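Toy Time: Why Sort Your Toys?

Ever lost a tiny toy in a big pile? Me too. Sorting helps - you put things that are alike together, then you can find them fast.
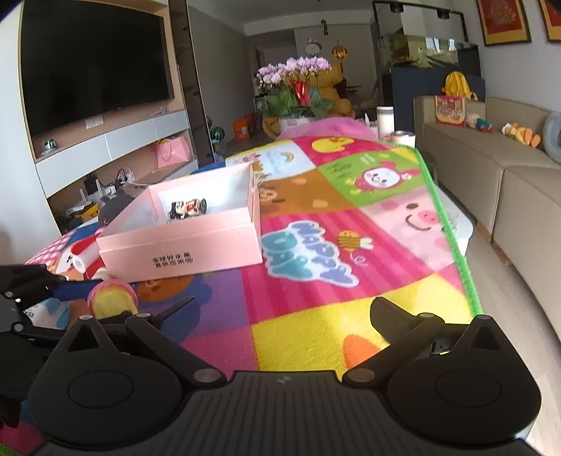 Boxes are great for small stuff. Little figures roll away and get stepped on, ouch. So give them a home, like the pale pink box on the HAPPY DAY mat with a small toy figure inside. Round toys? Seperate spot.

Try it! Pick one box. Small toys only - then show a grown up.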